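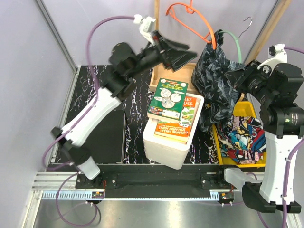 Two-arm cell, left gripper over the wooden box, books on the foam box.

Bag handles and the planner: who is replanning too often?
Forum: Manipulation software

tedesco_k
Posts: 207
I am working on the planning side for our two-arm cell. The stack is Nundine for motion planning and Gernutia for perception. The task is sorting household things: books, cloth, soft bags. With the books I am content. With anything that hangs, the planner receives a new handle pose in every cycle and throws away the old trajectory. In the last log I have 1,555 replans in one afternoon. The arm hesitates and then goes back. Should I filter the pose before the planner, or raise the replan threshold?

arnitz_dev
Posts: 43
Raise the threshold. Nundine replans on any change by default, and this is too sensitive for fabric. We set ours to 70 mm during the approach and let the wrist camera correct the last part.

tedesco_k
I tried a bigger threshold on Tuesday. It is calmer, yes, but then the wrist camera has to do all the work, and in fast moves its picture is smeared.
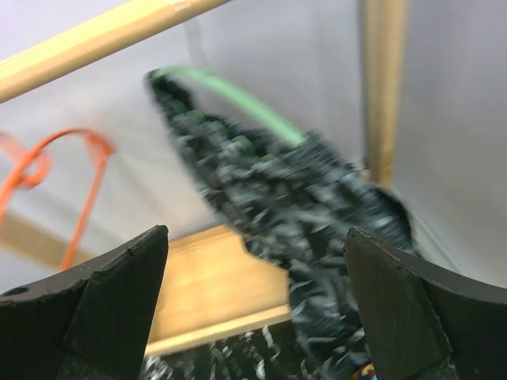 So my pose estimate is worst exactly when I ask the most from it. The segmentation joins the handle and the bag into one blob, and the grasp point jumps to the middle of the blob.

plumb_line
I disagree with arnitz_dev. A large threshold only hides the noise. Give each pose a confidence value and let the planner ignore the weak ones. Slow the wrist below the exposure limit before you read anything from it.

arnitz_dev
Slowing down costs cycle time. Not everyone can pay this.

plumb_line
Replanning costs more. Look at his log.

tedesco_k
One more question, about the collision model. The fixed camera sees this: 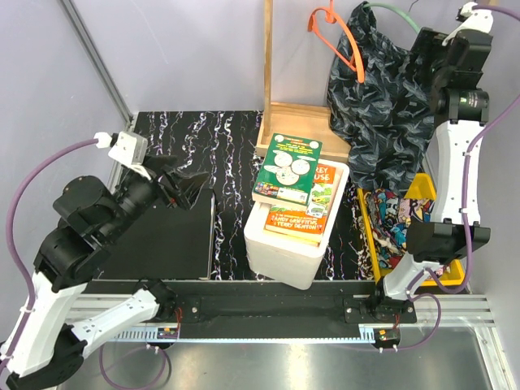

Fixed camera view, with the dark fabric hanging near the right arm.

Gernutia gives the hanging cloth as a solid box, so the right arm makes a long way round to reach the yellow bin. Can I mark it as soft?

plumb_line
Yes, put it in a separate layer with a contact cost. Keep the wooden post in the hard layer.

tedesco_k
Thank you both. I will do the confidence gate first and leave the threshold as it was.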